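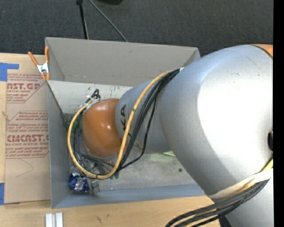

**Figure 3.** Bin-picking station at the Duranport site, with the arm working over the gray bin.

## 4.2 Budgeting for the Second Station

The purchase plan for the second station was drawn up from the spending records of the first. The arm and its controller were treated as a single capital item and were not put out to bid again, as the terms agreed with Allwood remained open until December 14, 2018. All other parts were priced separately.

Cabling proved the hardest item to plan. On the existing station the yellow and black cables run along the outside of the arm and are held by ties and a strap (Figure 3). Outside routing keeps the purchase price low, but it adds labor whenever the end-of-arm tool is changed. The plan therefore sets aside 40 hours of technician time per year for this work - a line that was missing from the first budget.

Bins and fixtures were handled as consumables. The bin in Figure 3 is fixed at one corner with a spring clamp, and its walls and floor show scuffs and stains. An allowance of $400 was made for replacement bins, clamps, and acrylic sheet.

Two quotations were received for the tooling package. Lebrun offered $2,372 and Plerkodska offered $2,363, both excluding freight. Given the small difference, the choice was made on delivery time, and the order was placed with Lebrun in November. Freight was charged to the general equipment account and does not appear in Table 2.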